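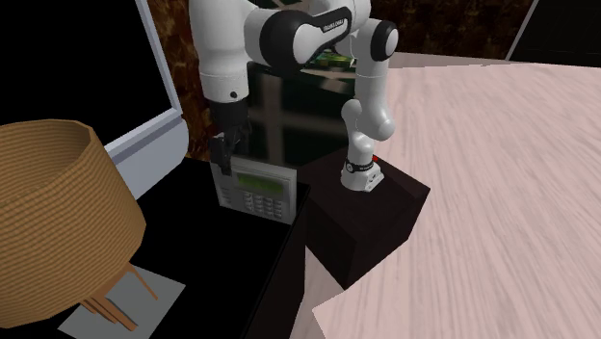
Keypad in the gripper, just over the black tabletop. Panels with buttons and a display are the parts we most want handled well!

Planning the Sterport Bench

We're putting together next year's equipment list, and the arm is the line everyone asks about (me included – I've rewritten that page more than any other). Shirin Tabrizi is pricing the pedestal and the gripper separately, so we can swap fingers later without reopening the whole budget. So far we have 1,430 set aside for fingers and spares, and 8 weeks of bench time penciled in before we order anything.

Abimbola Ogbonna would love a second table too. I'm all for it! Quotes from Allar and Gruvora are due in December, and more pictures will go up as the list firms up.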